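The Lidded Cup and the Worktable
By Consuelo Echevarría
June

The residents of Lalora House in Vovthorpe keep 109 cups in the shared pantry, and until last winter fewer than half of them had lids that fit. The house has since adopted a single policy on drinkware, and other residences have asked to see it.

The policy begins with the lid. A good lid should seat with light pressure and release without a struggle. The house favors lids with a raised center, which give the fingers something to find. Dark lids are preferred as well, for they stand out on a pale table and are less often knocked over by residents with low vision.

The body of the cup matters almost as much. Translucent walls allow a person to judge how much is left without opening anything. Short cups have proved steadier than tall ones -- a point on which the kitchen staff and the residents were in full agreement.

Placement is the last concern. Each cup is set near the middle of the table, with open space in front of it and behind it. Books and mail belong on the side shelf.

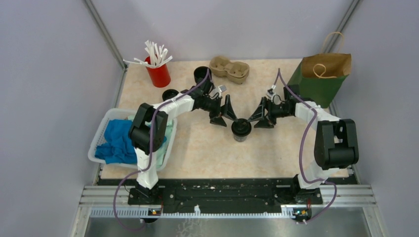 Care and Storage

Lids and cups are washed separately and stored apart until they are dry. Lids are kept in a shallow drawer, raised side up, and cups are stacked no more than three high. Any lid that has warped is withdrawn at the monthly check.

The house spent $3,143 on the change, including two new drawers and a drying rack. A second order, for the garden room, will be placed before the end of summer.

Contact the editors | Copyright Lamrani Magazine. All rights reserved. | Back to top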